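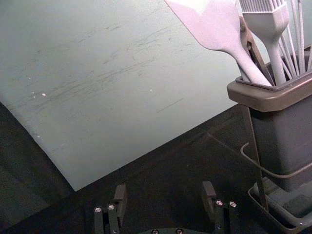
Backstage and rail check, Mustora winter presentation
Checked 18 December 2022, afternoon, before the first fitting

Second time I've done this sheet for Mustora and I'm so pleased with how far the set-up has come since July! Comments are under each item. Anything marked FIX needs doing before models arrive.

1. Fire exits clear, signs lit
OK. Both doors open fully. The shoe boxes that blocked the rear door in July now have their own shelf — lovely to see.

2. Clothing rails stable, wheels locked
FIX on one. Rail 4 rolls with its brake on. The padded coats are heavy (the long one with the quilted hood is a beast, and gorgeous), so please move them to rail 2 until the wheel is changed. All other rails good.

3. Steamers and irons
OK. Leads are sound, plugs are not warm after a long run, and each iron has a proper rest. The new steamer from Ovano is a treat to use and the tank clicks in firmly. Keep it off the silk table, please.

4. Extension leads and total load
OK with a note. The lead by the mirrors is rated at 2,000 watts. One steamer on that lead, nothing else. Hairdryers go on the wall sockets at the make-up end.

5. Pins, needles, blades
OK. Pin tins have lids, the magnet is on its hook, rotary cutters are closed. Sweep with the magnet after every fitting, before anyone takes their shoes off.

6. Walkway surface
FIX. Tape is lifting at the first turn, just where the Sjögren boots with the narrow heel come round. I caught my own toe on it. Re-tape the full join, not a patch. The rest of the runway is beautifully flat.

7. Lighting stands
OK. Sandbags on every leg, cables taped down, safety chains fitted on the overhead bar.

8. Garment checks
Hems: OK.
Loose beads on the evening pieces: two found, both restitched while I was there.
Trailing belts on look 11: FIX, shorten or tuck. They reach the floor on the stairs.
Drawstring on the child's jacket: removed, as asked in July. Thank you!

9. Hair and make-up
OK. Sprays stored upright and away from the irons. Patch test forms are filed in the Listport folder, all signed. Brushes cleaned between faces.

10. First aid and water
OK. Kit is full, plasters restocked, eye wash in date. More water at the dressing end would be welcome, as it gets very warm once the lamps are on.

11. Numbers in the room
Limit is 45 including crew. Door list is ready and there's a clicker at the entrance.

Result: pass once items 2, 6 and 8 are done. I'll come back for the wheel and the tape an hour before doors, and I'm staying for the show — those coats deserve it.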